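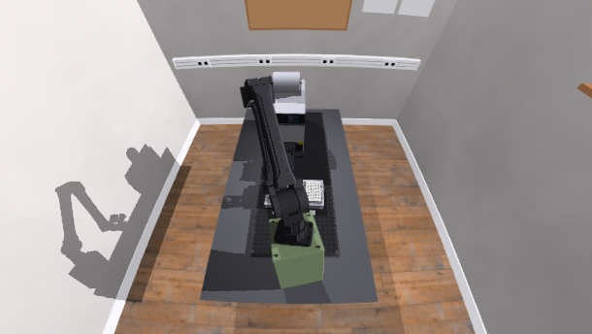
*Gray table, green block.*

April 5, 2020

Quick one tonight, dough is on its second rise and I've got maybe forty minutes.

So the trip's off. Knew it was coming but still. Somstead to Zernport, 858 miles, had the whole route written out on the back of a calendar page. Two nights in Ulloa on the way because I wanted to see the river market again and eat the fried dumplings from the green cart. Everything canceled except, for some reason, the parking spot. The parking spot they'd like to keep the money for. Three emails so far. Will report.

Zalton (the rental people) were fine about it. Twenty minutes on hold, then a very tired guy who said yes to everything. Moved it to June. We'll see about June.

What I've been doing instead is going through the maps. Dad's maps, the paper ones, they came to me in two banana boxes when he moved to the condo and I've never done more than lift the lid. Road maps mostly. Gas station ones from when they gave them away, county ones, a big soft one of the coast thats been folded wrong so many times it's basically cloth. He wrote on all of them. Mileages, where he got gas, what he paid for a motel, "BAD PIE" with an arrow. On one he'd added up a whole summer in the margin and got to 2,939 miles, underlined twice. In the Plymouth! With no AC and me and my brother in the back with a cooler between us.

I called him about it. He remembered the pie.

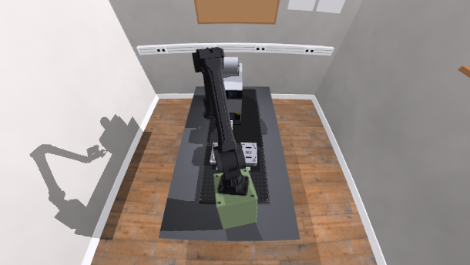 *Same room, looking toward the back wall.*

Tried sorting them by state, gave up, tried by year, gave up on that too since half don't have a year anywhere on them. They're now in order of how much I like them. Works ok. The kitchen floor is covered and I've been stepping over Ohio for three days to get to the coffee.

Yu-na Ham wrote back to my last post (hi Yu-na) asking if old road maps are worth anything. From what I can find, no, not really, and less if somebody has written BAD PIE on it. Saw one listing asking 300 dollars for a pretty ordinary one but asking isn't getting. Anyway I'm not selling. She also asked how you refold them and I wish I knew. My method is find the cover, hold it, panic.

A thing I hadn't expected – how much is just missing. Whole roads. Our road isn't on any of them until one of the newer ones and then it's a dashed line going the wrong side of the creek. The bypass doesn't exist. There's a town east of Ulloa with a proper dot and a name and everything, same size lettering as its neighbors, and I've driven through there more than once and I could not tell you there was a town. A grain elevator maybe. Want to stop and look next time, if there's a next time this year.

Also found: one grocery list, a pressed leaf, a receipt for tires, a postcard to my grandmother with a stamp on it that never got mailed. "Weather good. Boys fighting. Home Sunday-ish." I might mail it to Dad. Same stamp, see what happens. Plus a new one next to it, I suppose.

Other stuff. Groceries every ten days now, no yeast anywhere last time so I'm down to the jar at the back of the fridge. Neighbors have started playing trumpet. One of them has, the others are putting up with it. He's got the first half of something and keeps stopping in teh same spot, and now I'm humming the first half of something while I stir things. Haircut situation bad. Called my brother, he says he never fought with anyone in any Plymouth and the cooler was on his side.

Next up is the second banana box. Looks like more of the west, and a city atlas missing its cover. Might scan the coast one if I can get it flat, tried it under the dictionary overnight and it just popped back up.

Ok timer's going. Bread.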